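Subject: Zoson pocket kit, pieces do not go back in the small box
Status: open
Product: Zoson pocket kit, bought from Prelitz
Opened in November, 9:40

Hello,

I have the Zoson pocket kit since last month. I took everything out to clean it, and now I am not able to pack it again in the way it came. The paper that was in the package shows how to take the things out, but there is no drawing for putting them back. I have searched on the Prelitz help page and found only the drawing for the older kit, where the small box has a different inside.

My problem has two parts. First, I don't know which piece belongs in the white tray of the small box. Second, the pocket unit starts by itself when I push it into the long case, and then the battery is empty on the next day.

What I tried until now:

I put all pieces on the big table in the Ueda room, where the light is good, and compared them with the parts list. The list has names but no sizes. "Holder, black" can be almost anything in this kit, because everything is black.

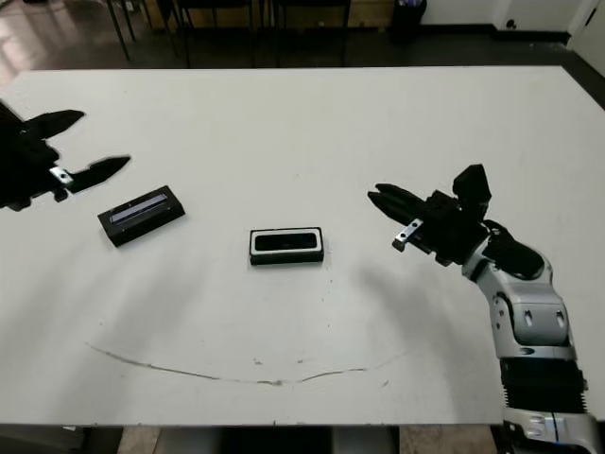
Two of the black pieces on the table. The one with the shiny strip is what I call the long case.

Then I tried the slim bar in the white tray. It goes in only at an angle and I did not want to use force. I tried the long case also, but that is clearly too big. After this I turned the small box around and tried again from the other side, with the same result.

For the battery question I charged the unit fully with my Comex charger and pushed it in the case as I always do. After 22 minutes I took it out and it was on. I repeated the same thing and it was on again. I did not press the button before, I am careful with this.

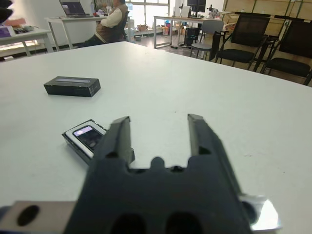
Prelitz Support, 11:15
Thank you for writing so clearly. Could you try putting the unit into the case with the screen side toward the strip? If the button faces the inner wall, it can be pressed when you slide the unit in. Please also turn on the button lock in the settings (menu, page 3, "Lock keys"). About the tray: do you have the soft insert, or only the hard white one? We ask because kits were sold with 2 types of insert, and the answer depends on it.

My answer, 13:05

I have only the hard white one. I looked also in the carton and in the plastic bag, and there was no soft insert. If one should be in my kit, then it was missing from the beginning.

The lock was off, so I turned it on. With the lock on and the screen side toward the strip, the unit stayed off during lunch. I will leave it in the case over night and write tomorrow if it is still good.

For the tray I am still at the same place. I can put the charging plug in it, and it lies there, but it moves when I carry the box. I don't think it was made for the plug.

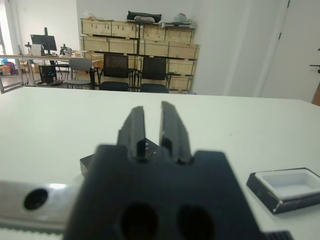

Small tray, black rim and white inside.

One more question. In the parts list the slim bar is written as "spacer" and in the paper from the package it is "stand." Are these the same piece? If it is a stand, I would leave it on my desk and not pack it at all, and then the whole problem is smaller.

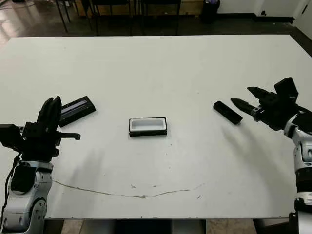

Prelitz Support, 15:30
Spacer and stand are the same piece, sorry for the two names. It travels in the carton, under the long case, and does not go in the small box. The hard white tray is for the ear clip, which is sold separately for your version, so in your kit it stays empty. We have asked for the parts list to be corrected.

My answer, 15:50

Thank you, now I understand. I was looking for a piece that I never had. Please write in the list that the tray can be empty, it would have saved me the morning.

Please leave the ticket open until I have checked the battery tomorrow.

Status changed: waiting for customer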